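What we learned pricing a robot arm for a small kitchen (a thread)

By Aliki Politis

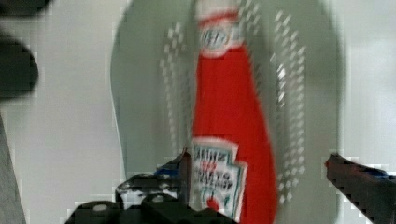 2 min read · 12 posts

1/ I promised a few of you I'd write down how we budgeted for the arm at Likatum, our little prep kitchen, so get a coffee, I do go on a bit. I'm no engineer! I handle the money and the ordering, and most of what follows is what I wish I'd asked in March.

2/ Start with the object, please. We spent weeks comparing arms before anyone wrote down what we'd want picked up. Squeeze bottles were top of our list: ketchup, mostly. Red plastic, wide low down, narrower toward the cap, and they give when you press them.

3/ That one fact moved more money than anything else on the sheet. The gripper we'd penciled in from Cuvano came with hard fingers only. Soft pads were extra, and so were the spares, and pads wear out (of course they do).

4/ So line one of your budget is the arm and line two is fingers. Give fingers their own line! Ours was $900 for two sets of pads and a spare pair of fingers, and I'm so glad I fought for it.

5/ Line three, the wrist camera. Ask to see what it sees up close, with a bottle between the fingers and the arm moving. Things blur. The small lettering on a logo can go to mush while the big label is still fairly readable, and you want to know that before you pay anybody for label reading.

6/ Also ask which way up the bottle will be. Upside down is a perfectly normal way to hold ketchup, and it never crossed my mind until Apostolos Koutsoukos, who'll be running the thing, brought it up over lunch.

7/ Quotes! We got three. Surkonley was cheapest by a mile until we added training and shipping. Get every one of them to fill in your sheet, with your headings. Mine has 32 rows and I'm not sorry.

8/ Delivery was quoted at 19 days for the arm and 47 for the pads. Guess who had only planned for the first number.

9/ Power, a sturdy stand, cleaning supplies, and somebody's hours to wipe it all down. Boring rows, real dollars.

10/ Theodorakopoulos offered us a lease and I was tempted. I'd still look at one if you're unsure about volume, but read the part about damaged grippers twice.

11/ Keep a bit back for test stock too. We buy ours by the case and it goes under the project, so the kitchen's food costs stay clean.

12/ If you'd like a blank copy of the sheet, reply and I'll send it over tonight, once dinner's done.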